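valtov.bench
19 February 2023

OK, long one. I've had the Zitari picking kit on my bench since January and I finally have enough hours on it to say something useful. Thread!

For anyone new: Zitari is a software and hardware bundle for bin picking. You bring the arm and the gripper, they send a compute box, a calibration board, a stack of cables and a license. You teach it nothing about your parts up front. It tries things, keeps score and gets better at your bin.

I do small-shop automation under the name Valtov. Mostly returns handling and odd little sorting jobs where every item is different. So "teach it nothing up front" got my attention right away.

Nobody paid me for this. I bought the kit through Fagundes, the reseller, at the normal price, and they don't know I'm writing it up.

Unboxing was fine. Everything was labeled, the cables were longer than I needed (yay), and the calibration board came flat and without a scratch. The printed guide is 40 pages and I'd say half of it is worth reading. Skip straight to the chapter on workspace limits and read that one twice.

Calibration! I was dreading this. It has you move the arm through a set of poses while it watches the board, then gives you a residual for each one. My first run was bad because my bin could shift. I clamped everything down, ran it again, and it passed. Do the clamping first. Please. Save yourself an evening.

Also give some thought to your cable routing before you calibrate. I moved a hose bundle afterward and the collision model didn't know about it, so the arm kept planning moves that dragged the hoses over the rim. There's a "dress pack" setting where you can add volume around the arm. It's buried under Advanced and it should be on page one.

Now the fun part. You put a mix of stuff in the bin, press start and walk away. The early attempts are pretty comical. It goes for corners, it goes for shadows, it closes on air with total confidence. Then, somewhere in the second evening, it started going for things the way you would.

I let it run up 3,234 attempts on my mixed bin before touching any settings. 2,062 of those were good picks by the kit's own count. That total includes all the flailing at the start, and the curve was still climbing when I stopped it.

What it likes: anything with a clear edge or a nice fat middle. Balls, blocks, cups it can pinch by the rim. Handles are great once it works out that handles exist.

What it doesn't like: mesh. Oh man. A bath sponge has no real edge, and the fingers either sink into it or catch one loop. Shiny black things are the other headache. The depth data gets patchy and the grasp score jumps all over the place from one try to the next.

Same bin, mid-reach:

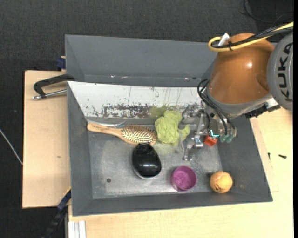
Willuvetti replied that mesh went much better on their setup after they slowed the final approach and let the fingers close deeper, and asked if I'd tried changing the close depth per object type.

I hadn't! I didn't even know you could set it per type. Found it under Grasp Profiles, and it takes a value for "soft" and a value for "rigid." Going to give the soft one a proper run this week and I'll post numbers under this thread.

Back to the review. The dashboard is really nice to use. Every attempt gets a thumbnail, a score and a replay of the planned path, and you can filter by failure reason. I lost a whole lunch break to the "dropped in transit" filter and I regret nothing.

Export is weaker. You can get a spreadsheet of attempts, but the thumbnails come down separately with names that don't match the rows. I wrote a small script to line them up. Happy to share it, just ask.

Support: I opened 5 tickets. Four got a useful answer the next day. The last one (a license that wouldn't renew after I swapped network cards) took a week and a lot of back and forth. Polite people, slow process.

Things I'd ask Zitari for: bring the dress pack setting into the setup wizard. Fix the export names. Let me pause a run from my phone. Put a warning in the guide about clamping the bin before calibration, in big letters.

Things I hope they never touch: the failure filters, and the way it picks up a run right where it left off after an e-stop. No re-homing dance, no lost log. You clear the stop, confirm, and it carries on.

Who's it for? If you run one part all day, you don't need this, a fixture and a taught path will be faster. If your bin looks like somebody tipped out a drawer, and next week it'll be a different drawer, I think it's worth a look.

A couple of you asked about running it with a suction cup instead of fingers. The kit supports it and I have one on the shelf. That's next after the mesh test.

Also asked a lot: yes, it runs without internet once the license is active. You only need a connection for renewals and updates.

I'm keeping mine. Send me your worst bin contents and I'll try whatever fits under the rim.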